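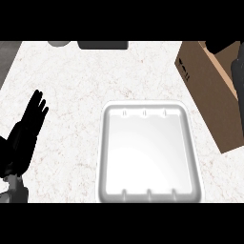
fadeline_80

OK so I need some opinions before I go back to my barber and make a fool of myself. I've had the same cut for years, short on the sides, longer on top, and last month I started growing a beard to go with it. It's at the stage where it connects to the sideburns and I have no clue how that part is supposed to look. My guy at Marness just kind of left it there. Do you fade the sideburn into the beard or keep it one solid length all the way down? I have thick dark hair if that matters, and a pretty round face.

We use cookies to remember your settings and keep you logged in. By continuing to browse you agree to our cookie policy. Accept / Manage

clipperjunkie

Fade it. Round face, thick hair, 100% fade it. Have him take it down to nearly skin around the top of the ear and let it get heavier toward the jaw. Makes your face look longer. I did it in January and my own mother asked if I'd lost weight!

mossy_chin

Gonna disagree with the above. A skin fade into a beard looks amazing for maybe a week and then you're back in the chair. I pay for a trim every 2 weeks as it is and I'm not made of money. Keep a little length there, a 2 on the sideburn blending to whatever the beard is, and it grows out way nicer.

clipperjunkie

You can touch it up at home though. I have the Avwood trimmer and it takes me ten minutes over the sink.

mossy_chin

Sure, and I have also seen what happens when people do that lol. I took a chunk out of my left side with a cheap trimmer once and had to shave the whole thing off. Four months of growth!! Leave the blend to the barber and just do your neck yourself.

punosau_regular

How long is the beard, fadeline? If it's under a month I wouldn't let anybody shape it yet. The guys at Polishchuk on the Punosau side of town told me to wait six weeks, and I'm glad I did, because my cheeks filled in a lot more than I expected.

fadeline_80

Five weeks or so. Cheeks are still kind of patchy, the chin is a jungle. Leaning toward mossy's idea for now since I can always go shorter later. What do I tell him though, just "blend it"?

punosau_regular

Bring a picture of the side view, everyone brings the front. And tell him to leave the cheek line alone.

clipperjunkie

Fine, but try the skin fade once before summer. You can come back and yell at me if you hate it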